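The Folding Table

April 2, 2026

I have been folding laundry badly for most of my adult life, and until this spring it had not come up. Then we got the table.

The table is white. I mention it first because it is the source of everything that follows. It came from a dental office that was closing down, it cost me 11 dollars and an afternoon of unscrewing things, and my sister Hina told me on the phone that it was too nice for laundry. She was right, and I put it in the back room anyway, where the laundry had been living on a chair. The chair had over 16 shirts on it at the time. The bottom ones had been there so long that two of them no longer fit anybody.

I used to fold on the bed, like everyone I know. The trouble with the bed is that it's soft, so nothing lies flat, and also it's a bed, so at some point you are sitting on it, and then you are lying next to a pile of towels reading about shipwrecks. You can't lie down next to a table. I tried a chair for a week or so and the folding got slower and I took the chair out again.

What a white table does very well is show you what comes off your clothes. I had no idea. I wash things, I dry them, I clean the lint screen when I remember, and I'd assumed the result was clean laundry. Then I lay a pale green anything down on that surface and there are dark little crumbs of something lying all around it. Bits of leaf? Pocket contents? I've stopped investigating. One of them last month was a piece of pencil.
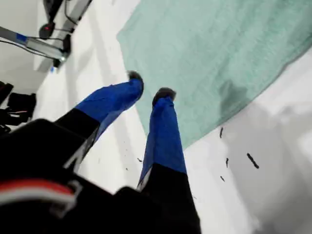
So now there's a step before folding, and the step is wiping. I do it with a dry cloth first and then a slightly wet one, and if I do it the other way around I get gray streaks and have to start over. Then I wait for the table to dry, and while I'm waiting I generally wander off and have to be reminded that I was doing laundry. If you're keeping track, I have managed to add two chores and a nap's worth of wandering to a job I used to do on a bed.

The damp question has also come up. I used to fold things that were almost dry. Almost dry felt like dry to me, especially late in the evening. Then Lilian borrowed a hand towel from the middle of a stack and asked, very politely, if I stored them in a cave. I now lay everything out flat for a minute and go over it with the back of my hand. The back of the hand is better than the palm for this, I don't know why. Collars and hems are where they get you. A shirt can be bone dry everywhere else and still be hiding a small swamp along the bottom seam.

On to the folding itself, where I have opinions I didn't have in the winter.

I bought a folding board, a Stetton, the kind with hinged flaps you see behind the counter in clothing stores. You put the shirt on, you flap the left side, you flap the right side, you flap the bottom up, and you have a rectangle. It was wonderful on my shirts. On anything small it was ridiculous. A child's T-shirt sits in the middle of it with the flaps nowhere near the sleeves, and you close the thing and open it and the shirt is exactly as you left it, maybe a little flatter. The board lives behind the door now, where it falls over when someone slams it.

So kids' shirts get done by hand. I'll write down how I do it, mainly for Mwanaisha, who has asked me 2 times and got a different answer each time.

Lay it face up with the neck away from you. Smooth it from the middle out toward the sides, and don't pull on the hem, or you'll get that wavy edge that makes a shirt look like it's been through something. Spread the sleeves out properly before you fold them in. I skipped this for years. A sleeve that's bunched at the armpit stays bunched at the armpit, and it makes a lump, and the lump makes the stack lean, and the stack leans until it's on the floor of the closet and you're refolding 5 shirts at bedtime.

Then the sides go in, about a third each, sleeves doubled back on themselves. Hem up to the collar. Once more if the drawer is shallow. Ours is shallow.

That's the whole method. It takes less time to do than it took to type, and I'm aware that people have been doing it for centuries without a blog.

The face up part is where I get arguments. Stores fold face down so the front ends up on the outside, all neat, with the collar showing. I did it that way for a while and kept having to flip shirts over first to check for stains on the front, and then flip them back, and somewhere in the flipping I'd lose a sleeve. Face up, I see the tomato sauce before I commit. If there's tomato sauce, the shirt goes back in the hamper and I'm one shirt closer to done. Everyone who has watched me do this thinks it's wrong.

Plain shirts are the easy ones, by the way. No print to crease, no sequins, nothing to get stuck to anything else. If it were up to me the whole drawer would be plain green. It is not up to me. There's a dinosaur faction.
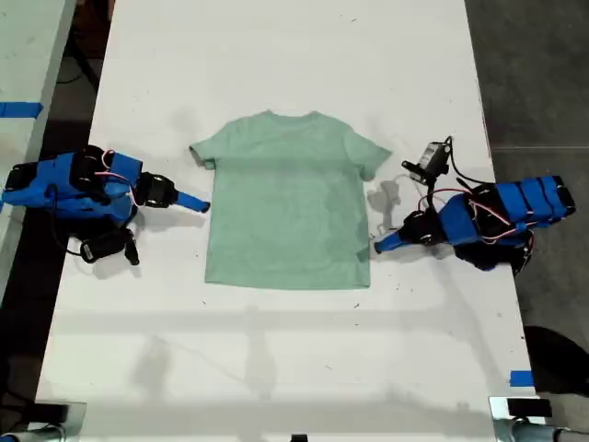
Bernice Kpodo wrote in after my last laundry post to say that I was overthinking the small shirts, and that past a certain size you should quit folding and roll. Her rule is that anything shorter than her forearm gets rolled from the hem up and stood on end in the drawer like a candle. She says her kids can find what they want without digging, and that a rolled shirt survives being thrown, something no folded shirt has ever done.

I tried it for a full drawer. I'll give her the throwing. The rolls held up fine in the air and fine on landing. Where I had trouble was the standing on end, which works beautifully as long as the drawer is full. Take out three shirts on a school morning and the rest go down like bowling pins, and by supper they've unrolled themselves into one long soft object. Maybe her drawers are fuller than mine. Maybe she does laundry more often, which I'd rather not look into.

For now it's rolled pajamas and folded shirts, and I'm still undecided about shorts. Towels I do in thirds the long way and then in half, with the fold facing out, and I'm not taking letters on towels.

The chair is back in the kitchen, with only a coat on it so far. I still have one basket to go, mostly socks, and I've already wiped the table.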